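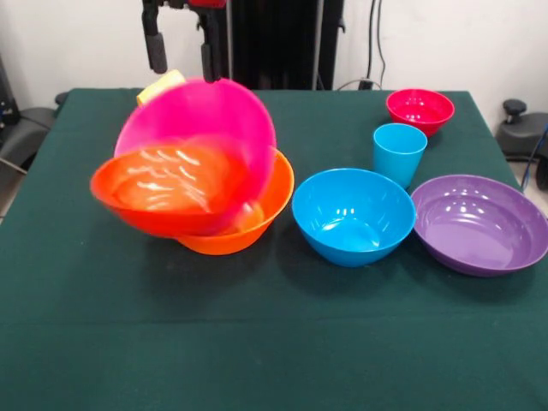

The bowls had come from the dollar bins at Carhuamaca, and by December the arm had dropped every one of them.

She kept a notebook by the keyboard. Each run got a line: the number, the bowl, what the gripper did. Run 339 was the pink one. She typed the command and put her hands in her lap.

The arm came down on the left side and hung its fingers over the bowl. The pink bowl rose a little and then swung up hard, and the orange bowls under it shifted on the cloth.

"Too fast," her brother said. He was on the other side of the shop, sanding a drawer front for a customer.

"I know it's too fast."

"You said that yesterday."

She hit the stop key and wrote it down. Pink, rim, tipped. Then she opened the file with the speeds in it. The lift was set at 60. She had set it at 40 the night before and was sure she had saved it. She scrolled up and found that she had saved it under the wrong joint.

They split the rent on the shop. He had the saws and the long bench, and she had the corner with the outlets. The cloth on her table had been their mother's idea. The first cover was white, and the camera lost the bowls in the glare, so their mother had gone through her closet and come out with a length of dark green left over from curtains. She wanted to know what the arm was for. It was for putting dishes away, for people whose hands shook. Their mother had looked at her own hands and gone to find the scissors.

The controller was a Plikus board, bought used. The motor in the wrist was a Drillus, and it ran warm if she worked it more than an hour. She had written to the company twice and had gotten a form letter back.

She changed the number, saved the file, closed it, and opened it again to check. Then she set the pink bowl back on the orange ones and turned it until it sat flat.

"Run 340," she said.

Her brother put down the sanding block and came over. He had dust up to his elbows. He stood behind her chair and didn't lean on it.

The fingers closed. The bowl went up slowly this time, level, and hung there. The arm carried it to the right and stopped over the bare part of the cloth. It lowered the bowl and let go about an inch too soon. The bowl rocked and settled.

"That's the drop again," he said.

"It's a smaller drop."

"It's still a drop."

She wrote it down. Pink, rim, level, released high. She underlined level.

He went back to his drawer. The customer was driving in from Hisow for it in the morning and it needed two coats. After a minute the sanding started up again. She put the pink bowl back on the stack, opened the file, and looked for the line that told the hand when to open.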